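Picking From a Bin Is Still the Hard Part, Stendirley Tests Show
22 Jun 2021

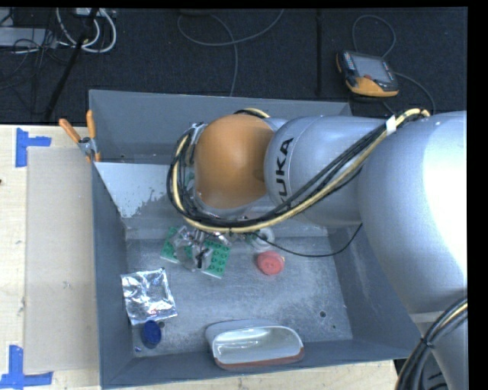 STENDIRLEY -- Machines have been welding car doors for decades, but reaching into a container of mixed items and lifting out the right one remains a job most shops still give to people. A small automation firm, Ollance, has spent the spring measuring how far off that change is, and its first results are mixed.

The company ran 4000 pick attempts with a KUKA arm and a metal bin holding household odds and ends: lids, small containers, foil packets and the like. Items that sat apart from each other and had a firm top surface came out on most tries. Shiny packaging, clear plastic and anything leaning against a wall of the bin caused most of the failures.

"A person looks in, moves one thing out of the way and picks up the other without thinking," said Hanna Skoryk, who leads the testing. "The arm can do each of those steps. Putting them together at a useful speed is where we lose time."

Speed is the figure that shop owners ask about first. In the Ollance tests the arm took 12 seconds for a clean pick and 15 or more when it had to try a second approach. A packer at a sorting table needs 2.

Fasil Gebreyes runs Skornora, a returns warehouse on the east side of town that handles kitchen and bathroom goods. He visited the lab in May and said he would not buy a system yet, though he could see one working an overnight shift, when the belt is slow and hiring is difficult.

"If it drops a jar, I still need a person there with a broom," Gebreyes said. "So for now I haven't saved anybody's shift."

Household work looks further away. Skoryk said clearing a kitchen counter involves the same kind of picking, plus doors, drawers, water and pets, and an arm of this size is too heavy and too strong to run next to a family. Smaller arms are safer but lift less, and they miss just as often on foil and glass.

The group plans to repeat the tests in November with a different gripper and a new set of objects, including soft bags and folded cloth. Güneş, a grocery wholesaler, has agreed to supply packaged goods for that round. Ollance said it will publish the failed picks along with the successful ones -- the full list for the first round is available from its office on request.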